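How to protect a light wooden table from craft work, and what to do with stains on the white cover sheet?
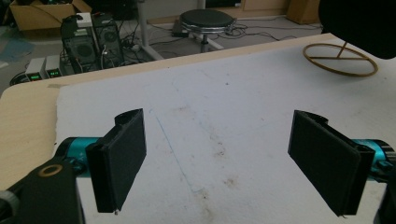

Plurnari Community Help – Home Workshop and Crafts Group

Posted by Intarasuk, November 13, 2019

Hello to all. I have a table with a light wooden top and since July I use it for small craft jobs, mostly cutting paper, gluing and some painting. The table was not cheap for me (I paid 356 for it, with delivery), so I put a big white sheet over it. The sheet covers most of the top, but on the left side and at the far edge a strip of wood is still open.

Now the sheet has brownish stains near the middle and another smaller patch of brown marks closer to the front. There is also a faint blue ink line which goes diagonally. The surface became scuffed and is not even anymore. I have three things I want to know.

First, can I clean the brown marks, or is it better to throw the sheet away? I think they are from tea or from wood stain, but I am not sure. Second, can the ink go through the sheet and reach the wood? Third, what do you use as a cover, if you work on a good table? The far corner of my table is rounded, so a cover with square corners hangs over there, and I always catch it with my sleeve.

I already tried a damp cloth on one small place. The color became a little weaker but the surface became rough, so I stopped. Thank you for any advice and sorry for my long text.

Harnside

Hello, I had almost the same situation with my table, so I write what I did.

You should look first what material your sheet is. If it is foam board, there is paper on the outside and foam in the middle. Water makes this paper swell, and then it gets small hairs and will never be smooth again. I think this is what happened in your small place. You can try a clean white eraser, the soft kind, and go gently in one direction. It takes away pencil and surface dirt. For brown marks it helps only a little, and for pen ink it helps almost nothing. If the stain does not disturb your work, I would leave it. A cover is there to get dirty.

About the ink – lift the sheet and look under it. This is the only way to be sure. If the line is faint and the sheet is thick, I would not expect it on the wood. But a thick marker can go through plain paper very easily, and glue too. When you lift the sheet, wipe the wood with a dry cloth, for the reason that small grains of sand stay under there and scratch the finish when the sheet moves. I learned this too late and I have 40 little scratches at one end, my daughter has counted them.

For the rounded corner you can turn the sheet upside down on the floor, put a dinner plate on the corner and draw around it. Try two or three plates until the curve is the same as the table. Then cut with a sharp knife in several light passes, and please not on the table itself. For holding, I use low-tack painter's tape under the edges, but I change it every few weeks. Old tape leaves glue on the wood and this is worse than a stain.

If you cut often with a knife, put also a cutting mat on top. Foam board does not stop a blade if you press.

Plollivora

just buy a new sheet. they cost very little and you can flip the old one to the other side first. I use mine two times like this and then it goes out. for painting I put old newspaper on top

Intarasuk

Thank you both. I lifted the sheet and the wood under it is clean, only some dust. The back side is much better than the front, so I will turn it and cut the corner with the plate method. I have also ordered a cutting mat. The brown marks I will leave in peace.

Comments (3)

Does the tape also work on oiled wood? On mine it does not stick after one day.

On oiled wood I would not use tape at all. A thin non-slip mat, the kind for under a rug, holds better – but test it first in a corner, some rubber ones make the oil darker.

The plate trick was very useful for me, thank you. My corner was bigger than all my plates, so I used the lid of the soup pot.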